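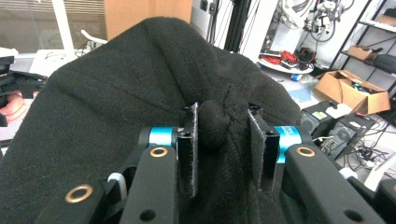

Black fleece held between the fingers of a hand-held gripper.

Kistham is a method for teaching robots to handle clothing from demonstrations made with hand-held grippers. It was developed at the Orari laboratory in Bresthorpe and first described in October 2022. No robot arm is needed while the demonstrations are recorded. A person works the gripper directly, and a camera on the tool records what the fingers meet.

Data collection

The first data set holds 3141 demonstrations, of which 691 use hats and caps. The rest use larger garments, mostly fleece and knitwear. Headwear tasks are set up on a table with a wire display rack.
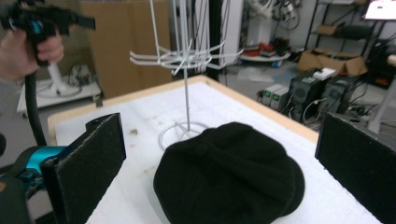 Each demonstration is stored as video together with the path of the gripper and the opening of its fingers. Recordings in which tracking is lost for more than 50 frames in a row are dropped. Dark items were included on purpose, as folds in black cloth show little contrast and are hard for depth estimates.

Soft headwear is treated as a separate class. A beret has no stiff brim, so the grasp point has to be chosen from the shape of the crown.

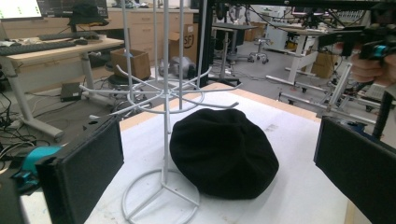

Salminen, in a published comment on the method, argued that the hat tasks depend too much on one type of rack and that results should be reported for other stands as well. The authors later added 208 test trials with pegs and shelves. Success was lower on pegs and nearly unchanged on shelves.

Pinch grasping

For large garments the method predicts a pinch point and a closing direction. The fingers close on a raised fold, and the policy then corrects the grip from the wrist view alone.
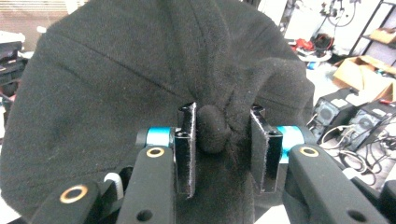 Limitations

The method does not measure grip force. Thin, slippery fabrics were left out of the first data set, and grasps that pick up two layers are counted as failures.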